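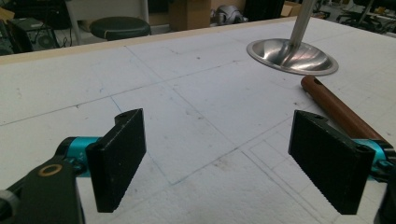

그림 3-1. 흰색 작업대

3. 자리 잡기, 수평 맞추기, 도구 배치

이 장은 Honeo 주방 작업대의 조립(2장)을 마친 분을 위한 내용입니다. 조립을 마쳤는데 볼트가 남았다면 2장으로 돌아가십시오. 예비 볼트는 작은 봉투에 따로 들어 있으며, 그 봉투를 아직 뜯지 않았는데도 손에 볼트가 있다면 그것은 예비 볼트가 아닙니다.

3.1 시작하기 전에

준비물은 다음과 같습니다.

- 동봉된 육각 렌치 (짧은 쪽이 아니라 긴 쪽을 잡고 돌리는 것이 정상입니다)
- 수평계
- 줄자
- 연필
- 마른 천
- 함께 들어 줄 사람 한 명

수평계가 없으면 휴대전화의 수평계 기능을 써도 됩니다. 다만 카메라가 튀어나온 기종은 케이스를 씌우고 재십시오. 물컵으로 재겠다는 분들이 매년 문의를 주시는데, 컵을 엎지르는 순간까지는 나쁘지 않은 방법입니다.

주의: 상판은 혼자 들 수 있을 것처럼 생겼습니다. 반드시 2명이 드십시오.

3.2 위치 정하기

1. 작업대를 둘 자리의 바닥을 쓸고 닦습니다. 앞으로 한동안 볼 일이 없는 바닥이니 이때 잘 봐 두십시오.

2. 벽과 작업대 사이에 손이 들어갈 만큼 간격을 둡니다. 전원 콘센트가 뒤에 있다면 플러그를 꽂은 상태로 간격을 잽니다.

3. 냉장고, 오븐, 식기세척기의 문을 모두 끝까지 열어 봅니다. 하나씩 열어 보고, 한꺼번에도 열어 보십시오. 명절이면 실제로 그렇게 됩니다.

4. 작업대 앞에 서서 칼질하는 시늉을 해 봅니다. 팔꿈치가 벽이나 가족에게 닿으면 위치를 옮깁니다.

5. 자리가 정해지면 다리 위치를 바닥에 연필로 표시합니다.

참고: 창가에 두는 경우 오후 햇빛을 확인하십시오. 상판 일부만 햇빛을 받으면 여러 달 뒤 도마를 치웠을 때 도마 모양이 남습니다. 제조사인 Basside는 이를 결함으로 보지 않으며, 보증 대상에도 포함하지 않습니다. 도마를 가끔 옮겨 두면 경계가 덜 또렷해집니다.

3.3 수평 맞추기

다리 4개의 끝에는 높이 조절 발이 달려 있습니다. 시계 방향으로 돌리면 올라가고 반대로 돌리면 내려갑니다. 방향은 위에서 내려다본 기준입니다. 바닥에 엎드려 올려다보면 반대가 되고, 대부분의 분들은 엎드려 계실 것입니다.

1. 조절 발 4개를 모두 끝까지 조입니다.

2. 수평계를 상판 한가운데에 가로로 올립니다. 기포가 치우친 쪽이 높은 쪽입니다.

3. 낮은 쪽 다리 2개를 같은 만큼 돌려 높입니다.

4. 수평계를 세로로 돌려 같은 작업을 합니다.

5. 다시 가로로 놓고 확인합니다. 방금 맞춘 값이 조금 틀어졌을 것입니다. 제품 이상이 아니라 기하학이니 고객센터로 전화하지 마시고 3번부터 반복하십시오.

6. 상판 모서리를 손바닥으로 차례로 눌러 봅니다. 덜컹거리는 모서리가 있으면 그 대각선 방향의 다리까지 함께 확인합니다.

7. 잠금 너트를 조입니다. 이때 조절 발이 따라 돌지 않도록 다른 손으로 잡습니다.

주의: 접은 종이, 병뚜껑, 맥주 받침을 다리 밑에 괴지 마십시오. 조절 발은 그런 것들을 대신하려고 만든 부품입니다. 아무리 돌려도 수평이 나오지 않는다면 집이 기울어진 것이며, 이 설명서의 범위를 벗어납니다.

참고: 수평을 맞춘 뒤 7일이 지나면 한 번 더 확인하십시오. 장판이나 마루에서는 다리가 조금씩 자리를 잡습니다. 이 단계를 실제로 하는 분은 드물지만 적어 두기는 합니다.

3.4 도구 배치하기

작업대가 자리를 잡으면 위에 무엇을 둘지 정할 차례입니다. 가진 것을 전부 올려 보고 그중 대부분을 서랍에 넣는 순서가 무난합니다.

1. 상판을 마른 천으로 닦습니다.

2. 상판에 큰 종이를 펴고 가장자리를 마스킹 테이프로 고정합니다. 눈금이 있는 종이면 편하고, 없으면 달력 뒷면도 됩니다.

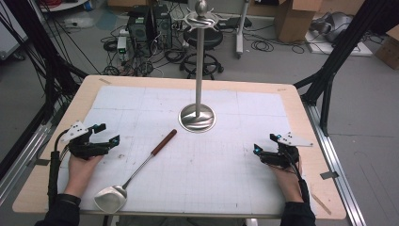
그림 3-2. 눈금 종이 위에 놓은 조리도구 스탠드와 뒤집개

3. 매일 쓰는 도구부터 종이 위에 놓습니다. '매일 쓸 예정인' 도구는 여기에 해당하지 않습니다. 파스타 제면기에 대한 계획은 존중하지만, 상판에는 올리지 마십시오.

4. 키가 큰 물건은 뒤쪽에 둡니다. 걸이형 스탠드는 도구를 걸었을 때 폭이 달라지므로, 쓰실 도구를 다 걸어 본 다음 자리를 정하십시오.

5. 오른손잡이는 자주 집는 도구를 오른쪽에, 왼손잡이는 왼쪽에 둡니다. 두 사람이 서로 다른 손을 쓰는 집에서는 요리를 더 자주 하는 쪽을 기준으로 합니다. 누가 더 자주 하는지는 저희에게 묻지 마십시오.

6. 배치가 마음에 들면 물건의 윤곽을 연필로 종이에 그립니다. 그리고 그대로 하루를 지내 봅니다.

7. 저녁에 돌아와 윤곽 밖으로 나간 물건을 확인합니다. 물건을 꾸짖지 말고 윤곽을 고치십시오.

참고: 종이를 떼기 전에 사진을 찍어 두면 나중에 도움이 됩니다. 테이프는 낮은 각도로 천천히 떼어 냅니다. 접착제가 남으면 식용유를 조금 묻힌 천으로 문지르고 중성세제로 닦아 내십시오. 아세톤은 접착제도 지우고 상판 마감도 지웁니다.

3.5 Odcombe 레일을 함께 설치하는 경우

별매품인 Odcombe 벽걸이 레일을 쓰신다면 레일을 먼저 달고 작업대를 밀어 넣으십시오. 순서를 바꾸면 드릴을 든 채 작업대 위에 올라가고 싶어지는데, 상판은 사람이 서는 곳이 아닙니다.

- 레일 높이는 작업대에 가장 큰 냄비를 올려놓고 뚜껑을 들어 올릴 수 있는지 확인한 뒤에 정합니다.
- 벽 속에 배관이나 전선이 있는지 먼저 확인합니다. 뚫어 보고 확인하는 방법은 권하지 않습니다.
- 석고보드 벽에는 전용 앵커를 씁니다. 동봉된 나사만으로는 레일이 국자까지만 버팁니다.

구형 Ehlers 레일은 걸이 간격이 달라서 Odcombe 고리와 맞지 않습니다. 억지로 끼우면 들어가기는 합니다. 빠지지 않을 뿐입니다.

3.6 문제가 생겼을 때

증상: 칼질할 때 작업대가 앞뒤로 흔들린다.
조치: 잠금 너트와 2장에서 조인 가로대 볼트를 확인합니다. 대개 가로대 볼트입니다.

증상: 수평은 맞는데 달걀이 굴러간다.
조치: 달걀은 원래 굴러갑니다. 그릇에 담으십시오.

증상: 서랍이 저절로 열린다.
조치: 3.3의 4번을 다시 합니다. 앞쪽이 낮으면 서랍은 중력을 따릅니다.

증상: 조절 발이 헛돈다.
조치: 너무 많이 풀어 나사산에서 벗어난 상태입니다. 작업대를 2명이 들어 올려 발을 끼운 뒤 손으로 몇 바퀴 돌려 넣습니다. 렌치부터 대면 나사산이 망가집니다.

증상: 사용하지 않은 육각 렌치가 하나 더 나왔다.
조치: 정상입니다. 다른 가구의 렌치가 모여 있는 서랍에 넣어 두십시오.

상판 관리와 기름칠은 4장에서 다룹니다.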